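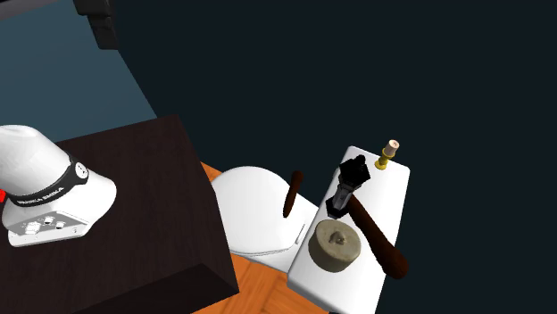
Simulated bathroom task: the arm's base on its dark block, with the toilet lid closed and the candlestick on the tank.

Collecting your first demos in Harow
by Loan Châu, 28/09/2020

Simulated demos are my favorite part of the whole job, and you can have your first batch saved before lunch! Start small. One task, one room, one arm.

1. Open the task and write the instruction in plain words, like "pick up the candle." Keep that exact wording for the whole batch.

2. Drive the arm through the task a few times without recording. Go slow near the tank, where things sit close together.

3. Hit record and do it for real. If you fumble a grasp and recover, keep the take (recoveries are gold for the learner).

4. Reset with a new seed so the objects shift a little. Look over the start view before you move.

5. Stop at 200 takes and replay 22 of them at random. Toss any that end before the gripper opens.

My Starville set had 137 good takes after cleanup, and the policy trained on it was already fun to watch. Going to 1000 can wait until the small set trains cleanly.

Next: exporting to Drillden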